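3 Jul 2023

Property tax bill came, $1098, up $110 from last year. Druveck's rate went up in April. Across the river in Tovar the same size house pays $425 less. 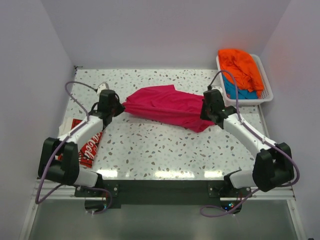

Pink cloth, both arms on it.

Read the county budget after lunch. Javico got its abatement extended 2 more years. 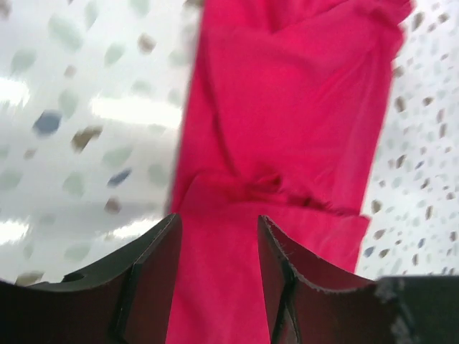

Evening

Drove to Korkivden for gas, cheaper there without the city tax. Full lot, mostly our plates.

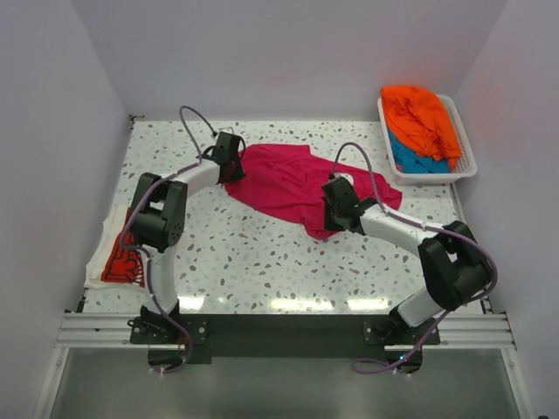
Before bed

Wrote to the assessor asking how the new figure was set. Kept it to one page and

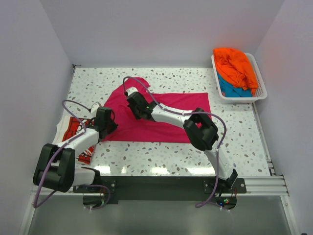 put a copy in the tax folder. First half is due next month. I'll pay it by check.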